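Re: [linen-list] Sorting darks before folding

> On my side the pile gets folded as it comes, and at 23 pieces
> it is all over the bed. Does anyone sort first? And what do
> you put underneath?

I sort first. Blacks and charcoals go in one heap, anything with color goes on top – a yellow or green piece is easy to find again later. Shelf width here is 30 cm, so I fold to 22 and leave the rest as slack.

Underneath, a plain or lightly patterned sheet in a mid tone. Dark knits disappear on a navy one. Teal works well.
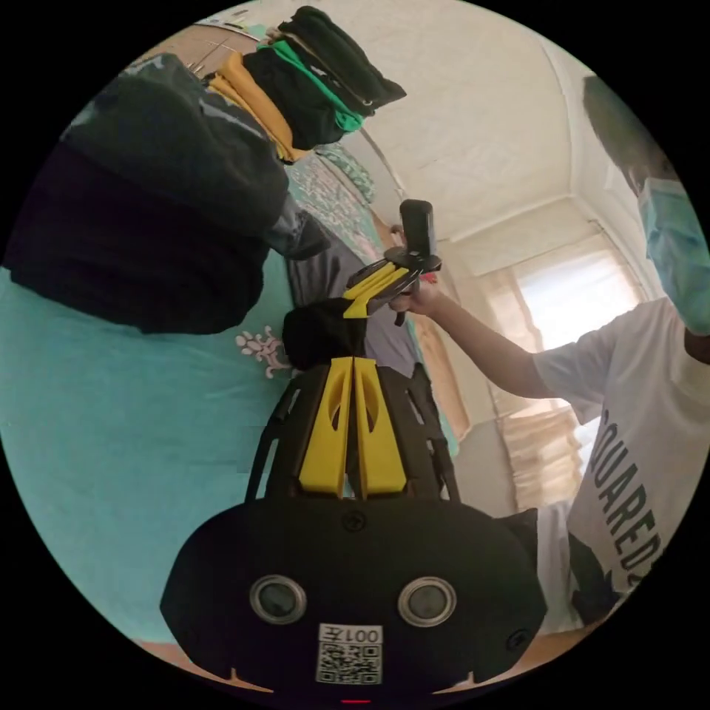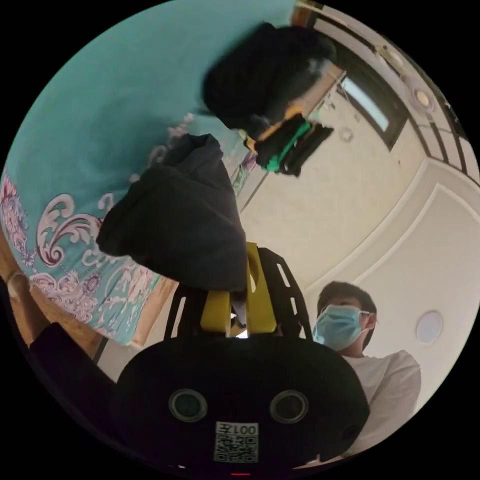 Dark clothes on the teal sheet, with the green-banded black piece near the top in both.

--
Wosano household list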